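Pictures from the arm club at Rostcombe, January batch. Putting these up fast before I forget, so captions are short. More when Gwenaël sends me hers.

What we're doing: second half of the kitchen task. Each team gets the same bench, same blocks, one pot. The arm has to deal with the lid and the cubes on its own, no hands. Teams write their own code, Annick Guérin checks it before anything gets powered up.

## Lid bench

Eugénie T. and Estíbaliz on the laptop, arm running at the speed they picked. They wanted faster. We had a talk about faster.

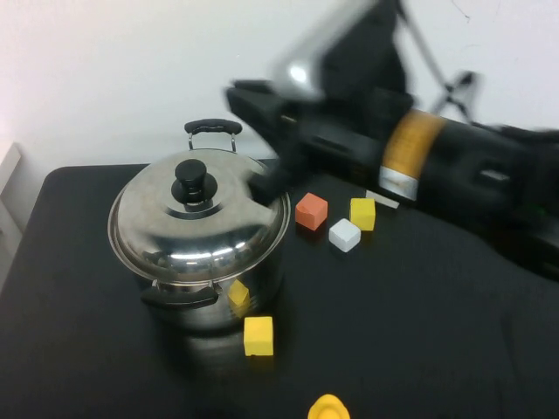
## Notes from the bench, same afternoon

- Gripper over the right side of the lid, cubes waiting next to the pot. Shiny steel is a pain for the vision code, it keeps finding yellow blocks in the reflections. Estíbaliz is masking out the pot for now.
- Going for the rim was Eugénie's idea. The other team wants the knob. Both are alowed, rules only say the lid can't end up on the floor.
- Log file for the day: 1,187 lines, mostly the same warning. Someone please fix the warning.

## Still to do

Team Clastia goes next, then we swap benches. If you changed the home position CHANGE IT BACK before you leave, we lost most of an hour to that.

Parents asking about the demo: 2 runs per team, doors open at 5, snacks after. Bring the permision slip if you haven't yet. Spare ones are in the folder by the door.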